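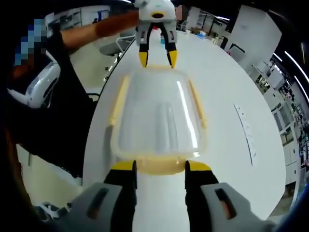
Une boîte alimentaire à couvercle transparent sur une table blanche.

Astronomie : le club Cluleck veut son télescope, reste à savoir qui regardera dedans

Publié le 24 mars 2023 – par Hjørdis Nyberg

38 partages | 6 commentaires

Le club d'astronomie Cluleck a présenté mardi dernier, selon la formule de sa présidente Idun Hägglund, « le projet le plus ambitieux de son histoire » : l'achat d'un télescope baptisé Mama, que l'association souhaite installer sur la colline d'Evach et ouvrir gratuitement au public deux soirs par mois. La facture annoncée s'élève à 1 725 euros pour l'instrument d'occasion, auxquels s'ajoutent 700 euros pour la dalle et l'abri.

Le club dit disposer déjà de 1 415 euros. Le reste viendrait d'une souscription lancée en janvier, qui n'a pour l'instant rapporté que 277 euros. À ce rythme, on voit mal comment la première soirée publique pourrait se tenir avant l'été, comme le promet pourtant le dépliant distribué à l'entrée de la salle Petrenko.

La question de l'argent n'est d'ailleurs pas la plus gênante. Evach est bordée au sud par le parking de la zone commerciale, dont les lampadaires restent allumés jusqu'à minuit. Interrogé sur ce point, Selim Sönmez, responsable des observations, assure que « la Lune, Jupiter et Saturne se moquent bien des lampadaires ». C'est exact pour la Lune et les planètes brillantes. Pour les galaxies et les nébuleuses, qui occupent les trois quarts du même dépliant, c'est une autre affaire.

Une demande d'extinction anticipée aurait été adressée à la mairie. Le club n'a pas souhaité nous en montrer la copie, et le service de l'éclairage nous a répondu ne pas en avoir trace – ce qui ne prouve rien, le courrier ayant pu s'égarer entre deux bureaux.

Siv Engebretsen, membre de longue date, est l'une des rares à avoir exprimé des réserves pendant la réunion. Elle rappelle que le précédent instrument du club a passé deux hivers dans un garage, faute de bras pour le transporter. « On achète toujours le tube, jamais le temps des gens », résume-t-elle. Eilif Hägglund, frère de la présidente et chargé du futur planning, répond qu'une liste d'animateurs est en cours de constitution. Il n'a pas précisé combien de noms y figurent.

Quant à la météo, le projet prévoit de remplacer les soirées nuageuses par des conférences en salle. Les habitués savent ce que cela signifie sous notre ciel : beaucoup de conférences.

La souscription reste ouverte. Les dons sont reçus lors des réunions du club, salle Petrenko, à partir de 20 heures. Le club indique que les sommes versées seront remboursées si l'achat ne se fait pas, sans toutefois donner de date limite.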